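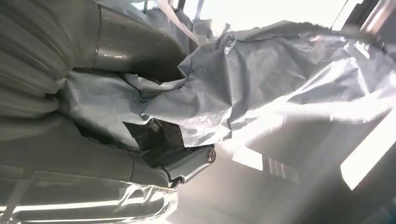
Manuals > Zellero wardrobe > Section 9: Unwrapping and film disposal

Do this section before you touch any screws. Film first, hardware after.

1. Lay the carton flat. Slit the tape only, short blade. Long blades mark the panels.
2. Fold the flaps right back. Lift out the top foam.
3. Gather the film in one hand, bunch it up, pull toward you. Slow. It's crinkly stuff and it hides small parts.
4. Shake each sheet over a towel before binning. Cam bolts cling to it.
5. Check parts bag against the list. Should be 29 bolts, 16 dowels.
6. Flatten film, roll, tie off. Soft plastics drop-off if your council has one, otherwise red bin.

CAUTION: Film is a suffocation risk. Keep away from babies, kids and pets. Don't leave it on the floor ethier, very slippery on tiles.

NOTE: Doors keep their film on untill Section 12. Saves scratches.

NOTE: Short a bolt? Go through the film again, then ring Dirnusstead spares.

Related
Section 10: Squaring the base
Section 11: Hanging rail
Trasside drawer insert, fitting sheet

Comments
Laiba Awan: Two bolts were in the film. Had already put it out in the bin on Saturday, ugh.
Asif Cheema: Is the film on the back panel meant to come off too?
Covadonga Ibarra: @Asif yep, I took mine off. Peel from a corner.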